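The Desk Wall at Disbridge

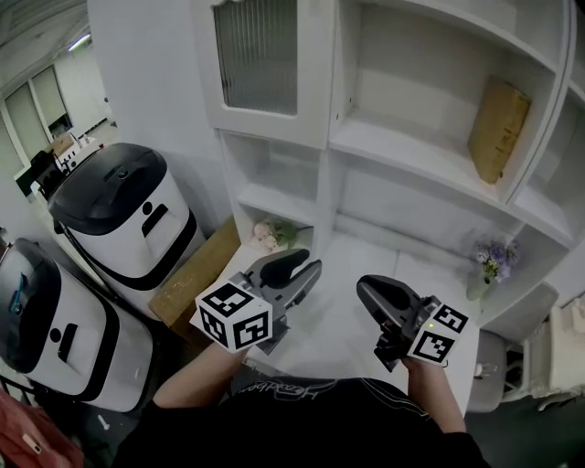

Text and photos: Umut Avcı | 19 Feb 2024 | Gallery

White desk surface set into the big built-in unit, with a ribbed frosted glass door over it. Pale pink and white flowers at the back left, lavender-purple and white in the small vase on the right.

The unit went in last October. Volkan Karaca drew it up, and the Toprak workshop built it in 23 days, fitting included. We had asked for one long wall of storage with a place to work in the middle of it, and the desk ended up where the old radiator used to be.

The ribbed glass was Volkan's idea. I wanted plain doors, but the glass hides what is behind it well enough and I have stopped arguing. The open shelf at the upper right still has a flat cardboard box leaning in it.

Flowers get changed every Monday. We buy two small bunches from the Testero market and spend roughly 30 on the pair - more in winter. Short stems work best under the shelves.

The paint is a satin white from Cloltura. It marks easily near the desk, but a damp cloth takes most of it off.

More rooms from the same building are in the Disbridge index.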